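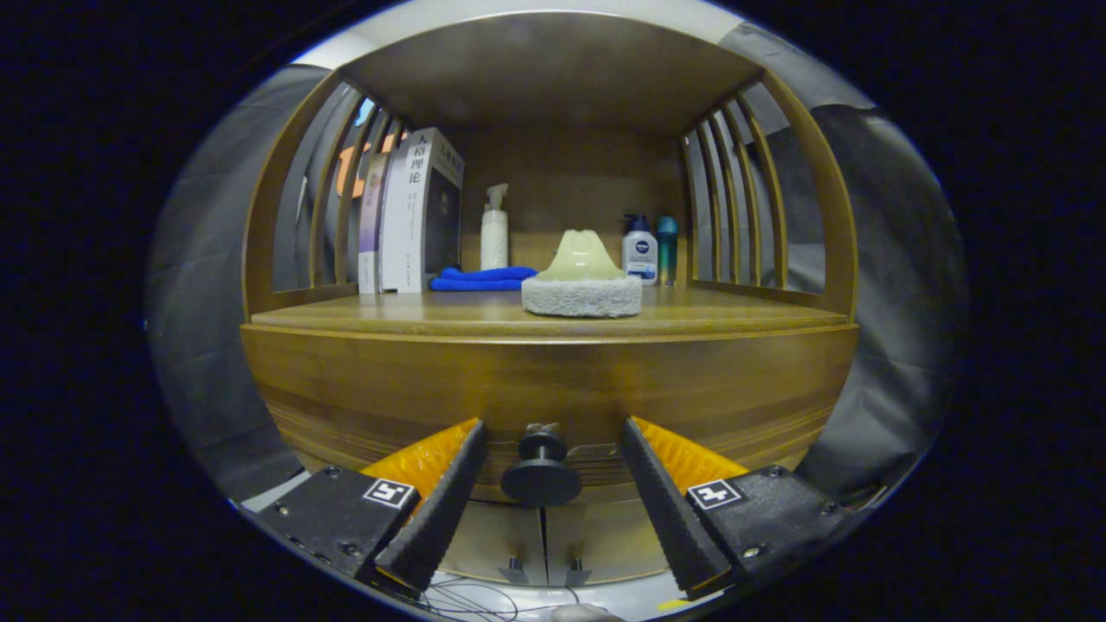

Getting the jaw width right

I have spent most of July on one number. It is the distance between the two jaws of the hand-held gripper, given once per video frame, in millimetres. Everything we train afterwards depends on it, and when I joined the project I assumed it was finished because there was a column for it in the file.

There was a column, and in plenty of recordings it was wrong. I'm writing down what was wrong and what I changed, mostly so that I can find it again when somebody asks me in the winter.

The set-up, briefly. There is no motor and no encoder on the hand-held unit. A person holds it and does the task, and the wide-angle camera sees everything, including a square marker on each jaw mount. The software finds the two markers, works out where they are relative to the camera, and the gap between them gives you the width. The camera's own path through the room is worked out separately from the same video. Put those two together and you have something a robot arm can be taught from.

Our processing code is called Situment. It began as a folder of scripts and still behaves like one. The marker part was the oldest script in it.

What the old script did

It took each frame, straightened out the whole picture to remove the lens curve, and ran the marker detector on the result. That sounds sensible. The trouble is that straightening a very wide picture stretches the outer parts enormously, and the markers sit low down and well away from the middle. By the time the detector saw them they had been pulled into long soft shapes, and their corners could be off by a fair bit.

It is also slow. Most of the time was going on straightening bits of ceiling and floor that we never look at.

I swapped the order. The detector now runs on the raw picture, where the markers are bent a little but sharp, and then only the corners it finds go through the lens model. Eight points instead of a few million. The detector copes with the slight bend perfectly well, as a marker is small enough that its edges are close to straight.

For the corner refinement I had to make the search window smaller. The default was picking up screw heads on the mounts, which are shiny and close by, and dragging a corner towards them. With the window cut down to 5 pixels this stopped happening. I did try 20 first, on the grounds that more picture must be better, and that was a wasted afternoon.

Missing markers

The next problem was frames in which only one marker is found. This happens a lot. A hand shadow falls across it, or there is a reflection, or the jaws go inside something and the light drops. The old script wrote a blank and a later script filled the blanks by drawing a straight line between the last good value and the next good value.

A straight line is fine over two or three frames. It is no good at all over a second, because a second is long enough to close on a drawer knob, pull, and let go again. The file would then show the jaws staying open the entire time while the drawer slid out on its own. A policy trained on that learns that drawers open if you hover near them.

The two jaws on our unit are linked and move by the same amount in opposite directions. So if one marker is visible, you can measure how far it is from the centre line and double it. You need to know where the centre line is, which means a short calibration clip at the start of each session: open fully, close fully, a few times. We already had those clips. They were being used to find the limits and nothing else.

Now the order is: both markers if we have both, one marker and the centre line if we have one, a straight line if the gap is very short, and otherwise the stretch is marked bad and left out of training. I also write which of those was used into its own column. That column has been more useful than I thought it would be. You can plot it and see straight away where a recording was in trouble.

One thing to watch is the join between the two-marker value and the one-marker value. If the centre line is slightly out you get a small step every time a marker blinks on or off, and the smoothing afterwards turns the step into a little squeeze that never took place. I now refit the centre line per session and refuse the session if the residual is too big.

Smoothing

I took most of it out. There was a moving average in there that looked backwards only, so every closing of the jaws was recorded late. In a plot the lag looks like nothing. On the arm it meant the gripper arrived at the bottle, began to lift, and closed on the way up. We had been blaming the control side for that and had already changed the command delay once to make up for it, so when I fixed the smoothing the arm started closing too early. The delay is now back where it was in the spring.

If you do any offline processing, use a filter that runs both ways. You have the whole recording, so there's no need to pretend you don't know the future.
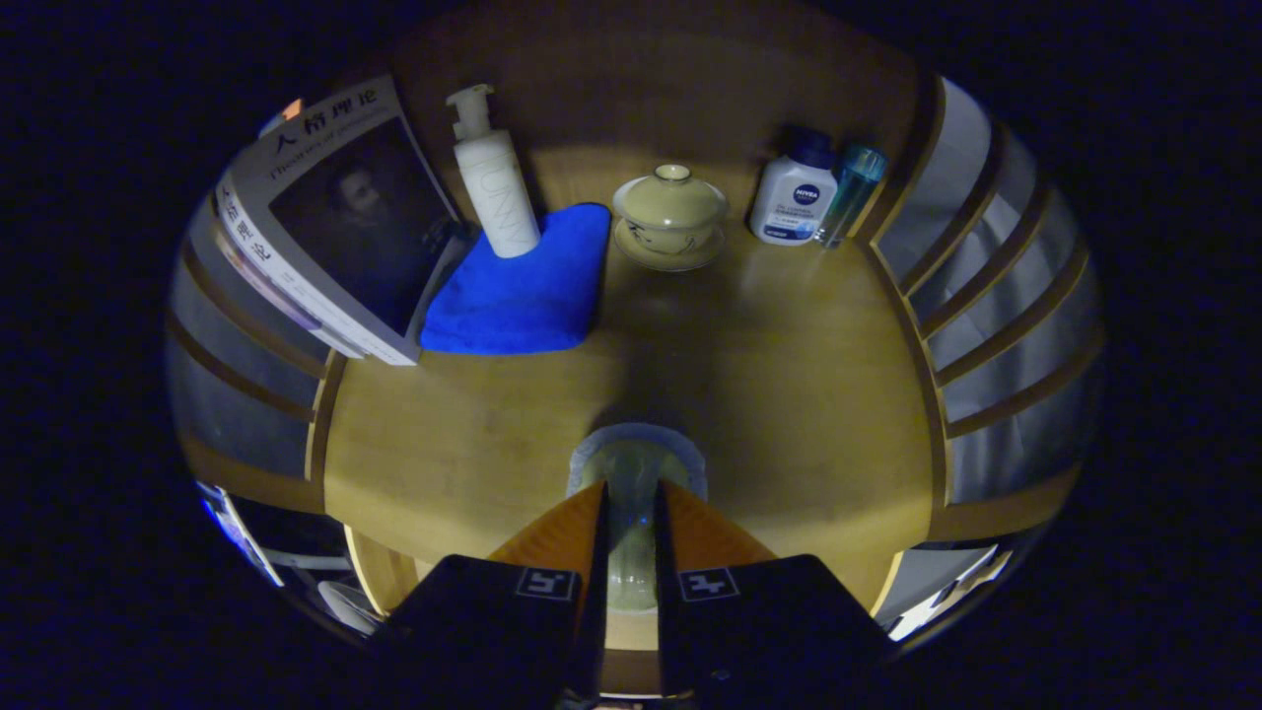
The tabletop run from the same session, jaws low and the gaiwan in the middle of the back row.

Width is not contact

The bit I haven't solved is that the markers are on the mounts and the soft part of the jaw is somewhere else. When you grip something firm, the orange backing flexes and the mounts carry on moving after the tips have stopped. So the number in the file is the width between the mounts less an offset, and the offset changes as you squeeze.

With a rigid object this doesn't matter much. The arm has the same soft fingers and will flex in the same way if you send it the same number. It matters for my segmentation code, which tries to find the moment of contact. I was looking for the frame at which the width stops changing. With a thick book that gives you a clean answer. With a pump bottle or a folded towel the width creeps on for a while, and the code either fires late or doesn't fire.

A porcelain lid with a small knob is harder again. People close on those slowly and carefully, so there is no sharp stop to find. The speed of the jaws just fades away.

What I have for now is a speed threshold that scales with how fast that particular closing was. It is better than a fixed one. I would like to look at the shape of the soft part directly, since it's in the picture anyway, but that is another piece of work and it isn't on the list.

Checking it

I wrote the checker before I finished the fix, which I don't usually manage. It shows the raw video with the found corners drawn on, the width underneath as a line, and the source column as a strip of colour along the bottom. You can step one frame at a time with the arrow keys. It is ugly and it loads slowly. I called the branch Bralov for no good reason and the name has stuck, so people now say they have "Bralov'd" a recording when they mean they've looked at it.

I ran 147 old recordings back through the new code. In 17 of them the width was still not good enough to keep. I went through each of those by eye. Most had a long stretch with neither marker found, and no software is going to get that back. A few turned out to be a bad calibration clip at the start, where the person had not closed the jaws fully, and those can be rescued by borrowing the clip from the next session if the camera hasn't been touched in between. I haven't automated that, and I don't think I should. It needs somebody to say that the camera wasn't touched.

Signe Vik went over the same set without seeing my notes and disagreed with me on two that I had passed. She was right about one of them. The other we are still arguing over. It depends on whether you think a half-second one-marker stretch during a pull is acceptable, and I do and she doesn't.

The camera path

I said the camera's path is worked out separately, and for the most part I've kept away from it, but the two things meet in one place. The jaws and markers are always in view and always in the same part of the picture, so the tracker has to be told to ignore that part. If it isn't, it finds lovely strong corners on the markers and decides the camera is hardly moving.

The mask we had was drawn for an older mount. On the current one it left a corner of the right-hand marker poking out. It only caused trouble close up against plain wood, where there isn't much else to hold on to. Slats are awkward as well, as one slat looks like the next and the matcher can slip along by one. With a new mask the close-up drift has gone down. The slipping hasn't, and I would need to spend some proper time on it. Zhong, our newer tracker, handles repeats better on paper, but it wants a different lens model and I'm not converting every calibration file we own to find out.

Still to do

The masks should be made from the calibration clip and not drawn by hand. The source column needs to go into the training loader as a weight, so that one-marker frames count for a bit less. The Telberg machine is still running the old version, and anything processed there before I get to it will have to be done again, so if you use it, look at the version line at the top of the log first. If it doesn't mention the corner window, it's the old one.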